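Visit to the Haltivholm Workshop
14 March 2025

Members of the Nellavau facilities group visited the Haltivholm workshop to learn how small leads are sorted and stored. Celina Marciniak received the party and outlined the work, which covers 400 leads.

The first stop was a wooden table by the window, used for untangling. 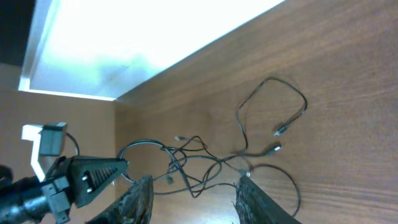
Nigel Lockwood explained that plugs are found first and each lead is then followed back by its end. Leads are coiled, tied and labelled by length. Fadi Bitar asked about damaged plugs and was told that these are set aside for testing.

The group then discussed larger bundles.
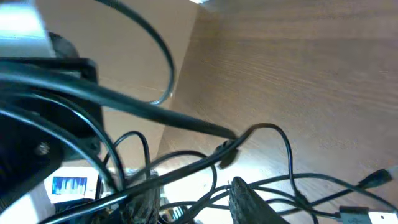

Black cables at the desk, with a small connector plug among them.

Ms Marciniak noted that 16 drawers are in use and that two more will be added in April.

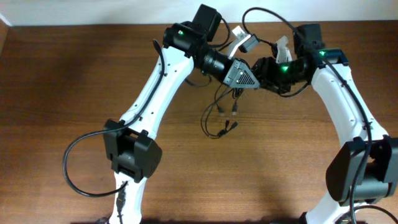
The brown wooden tabletop, with the pale wall behind.

The visit closed with questions on thinner leads, which are kept apart from the rest.
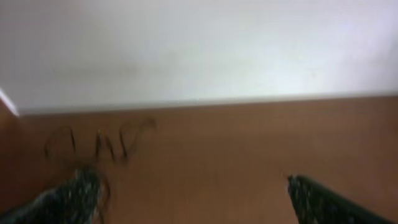 A thin dark length, cable or string, on the wooden surface.

Abelardo Durán thanked the hosts on behalf of the group. Notes from the visit may be obtained from Damian Witkowska.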